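Clonalero: purchase plan and data card

By Auður Hafstein
March 20, 2021
2 comments · 10 shares

## What is in this folder

This folder holds the equipment plan for the Clonalero cell, together with a small set of pictures from the work. The plan was written for Vandana Rawat, who must approve the next order, and for our partners in Lund, who want to build the same cell and asked what they should put in their budget. The pictures are included so that a reader who has not visited us can understand which kind of work the money is for.

The task is the servicing of used desktop computers and workstations: taking out and putting back processors, cards and other parts with a robot arm.

## Files

- `plan.csv` — one row for each thing we own or wish to buy, with price, supplier and state
- `quotes/` — offers from suppliers, as we received them
- `pictures/` — views from the wrist camera and from the fixed camera
- `notes.txt` — remarks by Troels Mogensen about delivery times

## The gripper and its fingers

The arm was the largest cost, but it was the easiest to decide. The fingers took much longer. A general pair of fingers is good enough for memory modules and cards, and we believed at first that we would not need anything else. The processor changed our mind, and the finger line in the plan is now larger than we wanted.

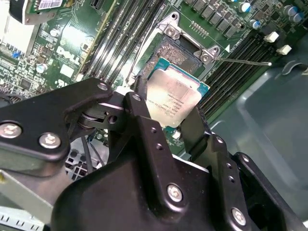
*Wrist camera: processor held by two opposite edges, over the open socket.*

Please note that a socket with damaged pins normally means a new board. For this reason the plan has a separate line for spare boards. We advise Lund to keep this line also if the total must be made smaller.

## Computers to work on

We buy the computers used, from a dealer, in lots. Grímur Hafstein asked for many different makers in the first lot. I asked for one maker only, and for the first year we follow my wish. It makes the fixtures cheaper, and parts from one machine can replace parts in another.
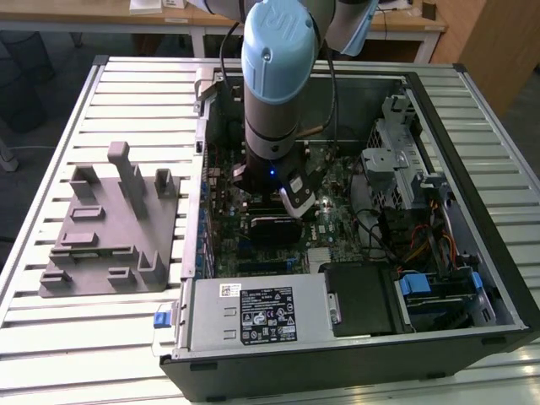 Fixtures are a small cost which many people forget, and we forgot it too in our first version. We print them ourselves, so the plan shows only filament, printer parts and working hours. The plate with the raised blocks and the slotted holders, on the slats to the left of the computer, is of this kind. If Lund has no printer, the price from an outside workshop should be asked early. The slotted table is listed under "Furniture", not under "Robot", because it is paid from another account.

## Cost and timing

The open part of the order is 2,307 euros without tax. It contains:

- 2 pairs of fingers for processors
- 10 used computers from the same dealer
- filament and small screws
- transport from Saron

Transport is calculated for one delivery. If the order is divided, the freight must be paid again, and the sum above is no longer correct. Troels has asked the dealer to hold the computers until June. 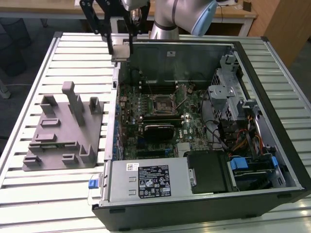
After June we must ask for a new offer, and I expect it to be higher. I have not put any reserve for this in the table. Ásdís Mogensen thinks that a reserve should be there, and she will add a column for it when she has compared the prices from last year.

Service of the arm is not part of this order. It is in the Clilness agreement, which has its own budget and its own contact person.

## Known limits

Prices are in euros and without tax. Two of the quotes are scanned paper and cannot be searched. Working hours are estimated by the person who did the work, so they should be read with care.

The pictures show our own setup only. They should not be used to judge how fast the work is done or how often it succeeds.

## Changes

- Fixtures moved to their own line
- Spare boards added
- Old quote for a second arm removed — we do not plan to buy it this year

Corrections to the table can be sent to Auður Hafstein. Please write the row number in your message.

© 2021 Clonalero · Contact · Back to top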